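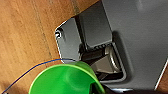 Green cup at the recess of a gray appliance, from a wrist camera.

Gritside is a task planner for mobile manipulators, written by Hedvig Backlund and Frøydis Skjelbred and maintained at Rustad. It takes a written goal and breaks it into short skills such as reach, grasp, place and release. Each skill runs as its own controller and reports back when it stops.

The planner works from two kinds of view. A wrist camera is used for close alignment – a cup rim against an opening, for instance – and a head camera is used for finding furniture and choosing where to stand. 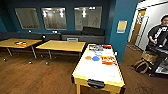

Rooms are stored as a rough map of surfaces, each with a height and a label. Low tables and couches count as obstacles for the base but as possible targets for the arm. The map holds up to 300 surfaces, and older entries are dropped after 60 minutes unless they are seen again.

Version 2 replaced the fixed skill order with a search limited to 4000 steps. Logs use the Jaltov format.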